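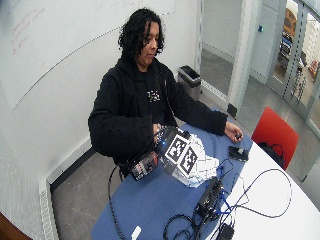
Ticket: blue cover won't stay put on white table with curved edge
Product: Vastilell table cover, blue
Opened: Aug 11, 2023
Status: waiting on customer

Hi again! So I bought this cover back in November and I like it a lot (the color is great, and it hides the scratches on my old white table), but it creeps. Every time I sit down to work on small fiddly stuff it slides toward me, and by the end of an evening there's a fat strip of bare table on one side.

What I've tried so far:

Turned it over. Slides the same, maybe a bit worse.

Washed it at 100 degrees with no softener, because your care page says softener makes the back slick. It helped for almost a week, then it was back to its old tricks.

Put a strip of Evosach grip tape along the straight side. That side holds now! But the tape won't follow the curve, it puckers and pops up, and my sleeves catch on it.

Clips are out. I rest my wrists on the front edge and cables go over it too, so anything sticking up there drives me nuts.

Reply from Vetis support:
Thanks for all the detail. Please cut the tape into short pieces and set them 30 mm in from the curve, with gaps between. Wipe the table down first and let it dry.

Me:
Okay, did that last night, used up the whole roll. Good so far, but I've only had one evening on it. Can you leave this open until I've had a proper long session? Also, do you sell the tape in a wider roll?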